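Prinham Street Building Association
Minutes of the Winter Meeting, Jan 25, 2022
Ground floor meeting room. Lucimara Dantas in the chair, also taking the minutes, there having been no rush for the pen.

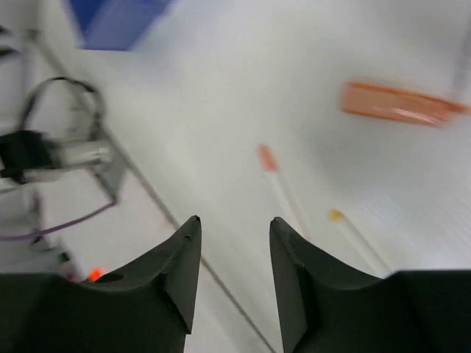 1. Minutes of the August meeting

Approved after one correction. Mr. Aoun did not "storm out" in August. He left to move his car. The word has been changed to "departed."

2. The boiler

Folik Heating came in twice before the holidays and replaced the circulation pump. Their bill is $2,410, against a quote that was lower and, we now see, did not include the pump. The chair will write to Folik and ask what it did include. Third floor reports heat. Fourth floor reports a knocking sound between 5 and 6 in the morning and would like it on record that they reported it last winter too. It is on record.

3. Bike room

There are more bikes than hooks, and several of the bikes have no known rider. A tag will go on every bike. Tags still hanging at the end of next month mean the bike goes to the repair shop on Milater Avenue. Mr. Aoun asked whether this applies to a bike whose owner is fond of it but does not ride it. It does, unless he takes the tag off.

4. Front door code

The code has been given to two delivery services, a dog walker and at least one former tenant's cousin. It will be changed. Long discussion of what to change it to, during which the new code was said out loud four times with the window open. A different one will be sent by mail.

5. Laundry

Price per wash stays the same. The proposal to ban washing after 10 p.m. passed, seven to five. The five asked for a definition of "washing." Drying is allowed until 11. Folding is unregulated.

6. Money

Balance in the repair fund after the boiler: $446. The window cleaner is owed $200 of that. The chair described the position as "thin." A motion to raise dues was proposed, admired and put off to the next meeting.

7. Other business

Apartment 127 asks whoever is borrowing the snow shovel to borrow it back to the hallway.

The sign reading TEMPORARY SIGN in the elevator will be replaced with a better one.

Action items
Letter to Folik: Dantas
Bike tags: Aoun
New door code: Dantas, in writing, quietly
Shovel: whoever has it

Meeting closed at 9:10 p.m. Next date to be posted by the mailboxes.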